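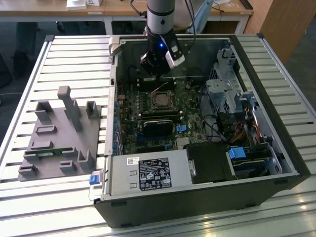 Tower on its side, side panel off, board facing up. All set for poking about in.

How I clean out and freshen up an old desktop PC

I do this job every June, when the spare room gets warm enough for the fans to start moaning. The PC I'm going to talk about is my old Gokine tower, which I bought second hand when I lived in Reltstead and have dragged through two house moves since. It isn't fast. It does my accounts, plays my music and holds 2,253 family photos, and I'd quite like it to carry on doing that for a few more years!

You don't need to be clever with computers for any of this. If you can change a plug you'll be fine. Give yourself an afternoon the first time (I can do it in under an hour now, but my first go took until teatime and I had a screw left over).

What to get together

- a cross-head screwdriver, medium size
- a can of compressed air, or one of those electric blowers
- a soft paintbrush, clean and dry, one you won't want back
- lint-free cloths or coffee filters
- isopropyl alcohol, the strong stuff, 90% or more
- a small tube of thermal paste
- a saucer for the screws
- your phone, for taking photos of where the cables go

Before you open it

Back up first. I know, I know. I copy mine to an external drive the night before and leave it running while I'm in bed. Then shut down properly, flick the switch on the back, pull the mains lead out and hold the power button in for ten seconds or so. That gets rid of whatever charge is hanging about.

Work somewhere hard and flat with decent light. Carpet is a bad idea, and so is that jumper you love that crackles when you pull it over your head. Touch a bare metal part of the case before you touch anything else, and do it again every time you wander off for a biscuit.

Getting the dust out

Take photos before you unplug a single thing. Front panel wires especially - they're tiny, they all look the same, and the labels on mine are printed in letters for ants.

If you can, do the blowing outside. Short bursts, can upright. Hold each fan still with a finger while you blow it, as spinning them up with air can wear the bearings. I go over the fan blades with the paintbrush afterwards and then give the grilles at the front a good going over, which is where most of the fluff lives in our house (two cats).

Don't open the power supply. Blow through the vents from outside and leave it at that.

Doing the paste again

You don't have to do this bit every year. I do it every third time. Run the PC for five minutes before you shut it down and the old paste will soften a little, which makes the cooler much easier to lift. Undo the screws a bit at a time, going corner to corner, and twist the cooler gently before you pull. If it won't come, twist some more. Please don't yank it!

Wipe the old paste off the cooler and the top of the processor with a cloth and a dab of alcohol. If you're taking the processor out as well, lift the lever, pick the chip up by its edges and put it somewhere safe. On boards with the pins in the socket, keep everything away from them: no brush, no cloth, no fingers. They bend if you so much as breathe at them, and straightening one with a needle is a horrible way to spend an evening.

New paste: a blob the size of a small pea, in the middle. The cooler spreads it when you screw it down. I used Kowalchuk paste this time and it went on nicely, but I've had cheap tubes do just as well.

Memory and cards

Pop the memory sticks out, blow out the slots, and push them back until both clips click. One clip is not enough - ask me how I know. Same for any expansion card: undo its screw, press the little catch, lift it straight up, and seat it firmly when it goes back.

Switching on again

Plug in only the screen, keyboard and mains to begin with. If you get a blank screen, it's the memory nine times out of ten, so reseat it and try again. Mine was idling at 69 degrees before I started this year, and it's a good deal lower now. I can hear the radio over it again too, which my ears are very pleased about.

Filed under: Mend and Make Do, Computers, Spare room jobs

Comments (3)

tinshed_and_tea
Followed this with my Holtadetti and it was the memory, just like you said. One clip not clicked. Thank you!

mossyboots
Can I use the hoover instead of the canned air?

Reply from the author
I wouldn't, mossyboots, they can build up static. Hoover the outside of the case by all means.

Contact me | Copyright: all words mine, please ask before borrowing | Back to top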